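マスキングテープと方眼で、服の型紙を自分の寸法に引き直す方法 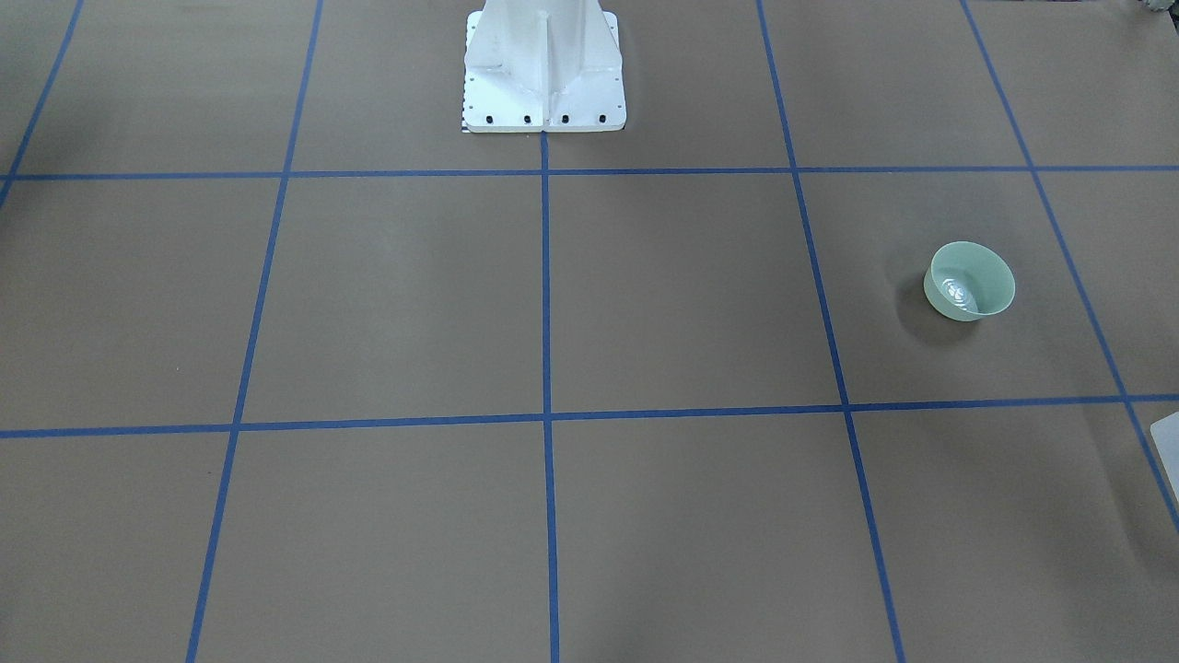
市販の型紙って、どうしてこう微妙に合わないんでしょうね。肩はぴったりなのに身幅が余るとか、丈だけ足りないとか。私は何年も裾上げと脇つめでごまかしてきたんですが、去年の7月に思い切って「縮小図から自分で引き直す」やり方に切り替えたら、もう戻れなくなりました!洋裁の古い本によく載っている、小さな方眼の上に描かれた製図を原寸に拡大する、あの方法です。大きな方眼紙を買ってもいいけれど、茶色い無地の紙に青いマスキングテープでざっくりマス目を作ってしまえば十分。写真のテープのマスもきっちりした正方形とまではいかない感じですが、最初の当たりをつける段階ならこのくらいの大きなマスで間に合います。細かいところは後から定規で追えばいいんです。

用意するもの

・無地のクラフト紙(つやのないもの。つるつるだと鉛筆がのりません)
・マスキングテープ
・50センチの方眼定規とカーブ定規
・鉛筆、消しゴム、赤ペン
・メジャー
・重し(私は文鎮と、ジャムの空き瓶に砂を詰めたもの)

紙はVillanuevaの幅800ミリのロールを使っています。前身頃と後ろ身頃を並べて描ける幅で、値段は一本2112円でした。薄い紙だと消しゴムで毛羽立つので、少し厚めをおすすめします。

1. まず自分を測る

バスト、ウエスト、ヒップ、背丈、肩幅、腕の長さ。これは下着の上から測ってください。セーターを着たまま測って大失敗したのは私です。背丈は一人だとなかなか難しくて、首の後ろの骨に洗濯ばさみでメジャーの端をとめて(襟のあるものを着ないと挟めないんですけど)、鏡を見ながらやっています。できれば誰かに頼みましょう。

2. 紙を広げてマスを作る

紙を平らに置いて、巻きぐせがあれば一晩、裏向きに重しをのせておきます。縦の基準線を一本、鉛筆でまっすぐ引いて、そこにテープの端を合わせて貼ります。次に横の基準線。この二本の角が直角になっていれば、あとはだいぶ気楽です。

テープは引っぱりながら貼らないこと。伸びたまま貼ると、しばらくして縮んで線が曲がります。軽く置いて、指の腹でなでるだけ。残りのテープも同じ要領で、必ず基準線から測って貼っていきます。隣のテープから測るとずれが積み重なって、端に着くころには別の服になっています……。

3. 縮小図の点を写す

縮小図にも同じ数のマスを赤ペンで引きます。それから、線がマスの境目を横切るところに印をつけて、大きい紙のほうにも同じ位置に点を打つ。いきなり線を描かないでくださいね。首ぐり、肩先、袖ぐりの一番深いところ、脇の下、裾の角、この順で打つと形が見えてきます。

点が出そろったら、直線は定規、曲線はカーブ定規でつなぎます。袖ぐりはきれいに描こうと思うほど変な形になるので、薄い線を何度も重ねて、いいところを濃くなぞるほうがうまくいきます。

4. 自分の寸法に直す

ここが本番!たとえば私がよく使うKillimtonの「Grutier」というブラウスは、元の図だとバストに対してゆとりがかなり多めです。身幅を減らすときは、脇線だけで一気に削らず、前と後ろに等分して、さらに肩線の途中からも少し取ります。脇だけ削ると袖ぐりがきつくなって、腕が上がりません。吊り革につかまれないブラウスを二枚作りました。

丈を変える場合は裾で足し引きせずに、ウエストの少し上で紙を横に切って開くか、たたむかします。柄合わせの必要な布を使うときは、このとき地の目の線も一緒に引き直しておくと後で慌てません。

5. 縫い代をつけて、シーチングで仮縫い

脇と肩は1.5センチ、首ぐりは1センチ、裾は3センチ。カーブのところは定規を細かく動かしながら点を打って、それをつなぎます。合印を忘れずに。私はいつも袖の合印を忘れて、切ってから気づきます。

仮縫いの布はFandemsteadの生成りシーチング、1メートル300円のもの。安いので遠慮なくはさみを入れられるのがいいところです。着てみて、しわが引っぱられている方向をまち針でつまみ、その分を型紙に戻します。座る、腕を回す、前にかがむ、これは全部やってください。

6. テープをはがす

写し終えたら、テープは紙に沿わせるようにゆっくり、寝かせた角度ではがします。真上に引くと紙の表面がむけることがあるので。貼りっぱなしで何日も置くとのりが残りやすいから、私はその日のうちに点だけは全部打ってしまって、テープを外してから線をつないでいます。

型紙は折らずに、くるくる巻いて筒へ。外側に服の名前と日付、それから「どこを何センチ直したか」を書いておくと、次に同じものを作るときに泣かずにすみます。袖の引き直しは身頃よりちょっとややこしいので、また別のページに書きますね。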